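Home | News | Sites | Reports | Contact

Desktop parts recovery line extended at Costwood

January | By Octavio Zapata

The Costwood recovery site has extended its desktop computer line to cover drives, memory and processors as separate streams. Until the end of last year, whole units were stripped of cable and steel and the boards sold on in mixed lots. The new procedure, known on site as Kuvar, removes the reusable parts first and sends the bare case to metals afterwards.

Cases are laid flat with the side panel off. The processor, memory module and hard disk are taken out and set in a grey printed fixture beside the case, which has a separate recess for each type of part. The 3.5-inch drive stands upright in a tall slot, still in its caddy with the blue side tabs. Memory lies flat in a long narrow slot, and the processor sits in a small square pocket with the heat spreader facing up.
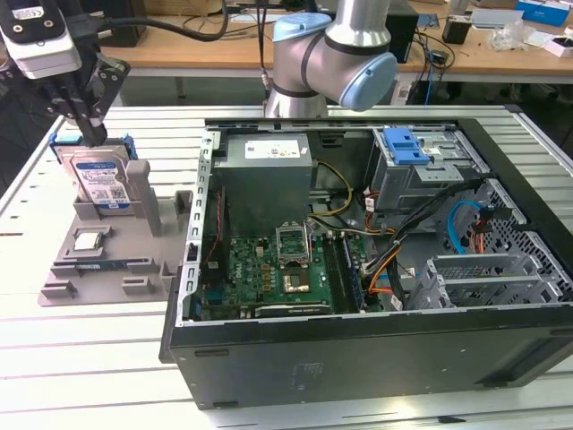

Drives are logged by serial number and passed to erasure in batches of 50. A drive that fails the surface test is shredded on site and its caddy kept, as caddies for the older cases are no longer made. Memory is sorted by type and capacity and tested overnight. Processors are cleaned of thermal paste, checked for marked contacts and boxed in trays.

In its first full month the line handled 1,282 cases. Of these, 155 arrived with no drive fitted and went straight to board removal. More than 1,000 memory modules passed the overnight test and have been released for resale through the Padden depot.

The fixture is now in its fourth version. Earlier versions held the drive flat, and took up more of the table. The upright slot was made slightly wider at the top after caddies were found to catch on the lip. The low-walled pockets were kept at the same depth so that existing trays could still be used.

Caddies remain the slowest item to process. Several patterns are in circulation, the side tabs become brittle with age, and a cracked tab means the drive has to be seated by hand for testing.

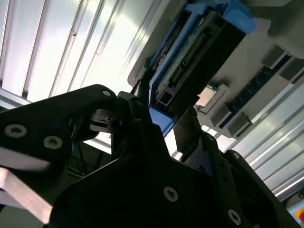
Yáñez said the brittle tabs were a familiar problem at the Padden depot too, and asked that caddies be graded before dispatch instead of being sent down in one crate. A split tab could hold well enough on the bench, Yáñez added, and then let go once the drive was fitted in a customer's case.

Grading will be added to the Kuvar work sheet when the next revision is issued. Laptop drives are outside the procedure for now and should still be labelled and sent in the padded boxes.

Contact the news desk | © Costwood | Back to top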